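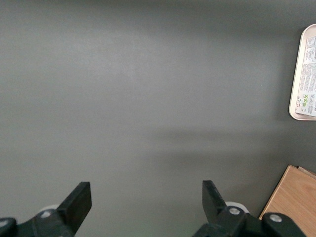

Teguh Oei asks whether any machine can yet be trusted to clear and wipe a work surface without a person standing beside it. The household in question has a budget of $3,000 and wishes to know if waiting is advisable.

Posted October 12, 2021
2 answers

Answer 1 (accepted)
Wiping a bare, flat surface is within reach of present equipment. Clearing it first is the harder part. Trays, boards and stacked items vary in thickness, and a two-finger gripper must find an edge before it can lift anything. Our department at Wesska conducted a trial in May consisting of 689 attempts to pick up common kitchen items. Of these, 606 were completed without assistance. Thin boards lying flat accounted for most of the failures. Members are advised that a rate of this kind remains unsuitable for unattended use in a home. The stated budget would not cover an arm, a mount and the necessary safety provisions.

Answer 2
No. Wipe it by hand, it takes 15 seconds. The Kurar floor unit is acceptable for floors only.

Comment on Answer 1
Please indicate whether glassware was included in the trial.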